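Sorting bin

A sorting bin is an open-top container used to separate small mixed items by type, size, color or destination. It differs from a storage bin in that it is filled and emptied often, and usually has no lid. Sorting bins are found in workshops, mail rooms, classrooms and homes.

Construction

Most sorting bins are molded from plastic in a single piece. The walls commonly taper toward the base so that empty bins can be nested. Bins for tabletop use are shallow enough for the contents to be seen and reached from above. Larger types may be fitted with label holders or a rolled rim.

Color coding

Bins used in sets are often given different colors, each standing for one category. Strongly contrasting colors, such as pink and cyan, are easier to tell apart at a glance than neighboring shades. In a two-bin layout the unsorted items are placed in the middle of the table, with the bins set apart from each other. A mixed group may contain unrelated articles, for instance a service bell with a domed top and a miniature circuit breaker with a red toggle switch.

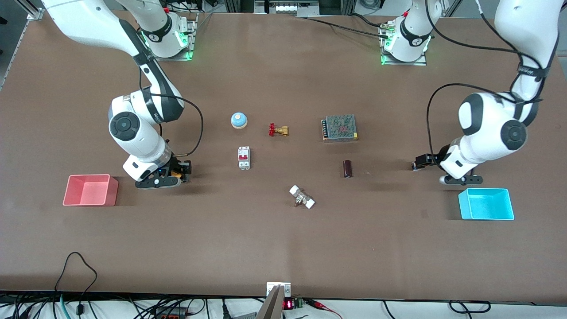 Methods

In single-pass sorting, each item is picked up once and placed directly in its final bin. In multi-pass sorting, items are first divided into broad groups, which are then divided again. Keerthana Pisharody's handbook for the Curgate parts store recommends multi-pass sorting for lots of more than 800 items, and no more than 3 categories in the first pass.

Items that fit no category are normally held in a separate reject bin and reviewed at the end of the pass.

See also

Drawer organizer
Kitting
Parts cabinet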